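Table clear-down, evening session
February, started 7.40 pm

Carrying on from the entry on the shelf labels. The labels are finished and the sheet is in the folder. What was left was the long table, which had become the place where everything gets put down, and I wanted it back to bare cloth before we lay out the Cirero order.

Ground rules as agreed with Tamsin Gilchrist before we started: empty wrappers and torn outer bags go in the bin, anything sealed stays on the table until it has been checked against the list, drinks are left alone until last. Fruit netting goes in the bin with the rest. I know Tamsin would like it kept for the craft box, but the craft box is full.

New liner in the bin first. The old one was the thin kind and kept slipping down inside, so I have gone over to the green bags from the Lidis roll. Fold a good hand's width over the rim and press it down all the way round. The bin is by the end of the table so nothing has to be carried past the cabinet.

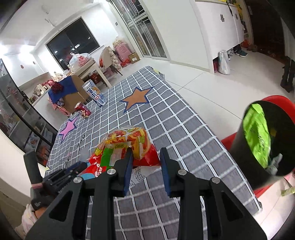
Table with snack packets and two cans still out, green liner in the bin.

The crinkly packets are a nuisance to sort by eye. A puffed-up bag and a bag that somebody has opened neatly and pressed shut again look much the same lying on the cloth. Best method so far is to pick it up by the sides, hold it clear of the table and look along the top seam. If the seam is good, it goes back. Do not squeeze the middle to check. I did that with one last month and we were sweeping up crumbs for the rest of the evening.

Labels: a good few of the packets have a small stuck-on label with the ingredients and the date. Read that one, the printed date is often under the fold. Short-dated goes to the front of the shelf, as before. Wasilewska's list has 173 lines on it this time, 38 of them new, and the new ones have no shelf space yet. I have pencilled them in for the bottom of the cabinet. Needs a decision.

8.25 pm. Stopped for tea. Tamsin asked whether the star cloth should come off altogether while we do this. I said leave it. It wipes down, and the grid is handy for keeping the packets in rows when you are laying out by type. It does show every crumb. She may be right in the long run and we should price up a plain one.

Second half was mostly long wrappers and clear bags. The clear bags are worse than anything else for catching on the rim. They weigh nothing and hang there half in and half out, and then the next thing you drop in goes down the outside. Push them right down by hand. Long wrappers want to go in end first, or they spring open again and take up half the bin. 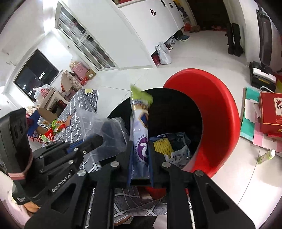 Long wrapper at the bin, with yellow netting and other packaging inside.

Noted while working:

The bin is the right size for an evening but only if things are flattened. Boxes are not to go in it at all. They go flat against the back wall for the cardboard run.

The heap at the edge of the table needs a tray under it. Packets slide when you lean on the cloth. There are shallow trays in the Nondov catalogue, item 94, which would do. Ask before ordering, we may have something in the store.

Spare green liners: 78 by the count on the lid of the box. Enough for now.

The side table with the carrier bags was not touched tonight. Same for the counter. Both are on the sheet for next time.

To do
Bottom shelf decision (Tamsin and me)
Tray for the loose packets
Read the small labels on everything sealed and mark off Wasilewska's list
Wipe the cloth, both sides of the fold
Tell the others about the craft box

Finished writing up 9.50 pm. List is on the clipboard.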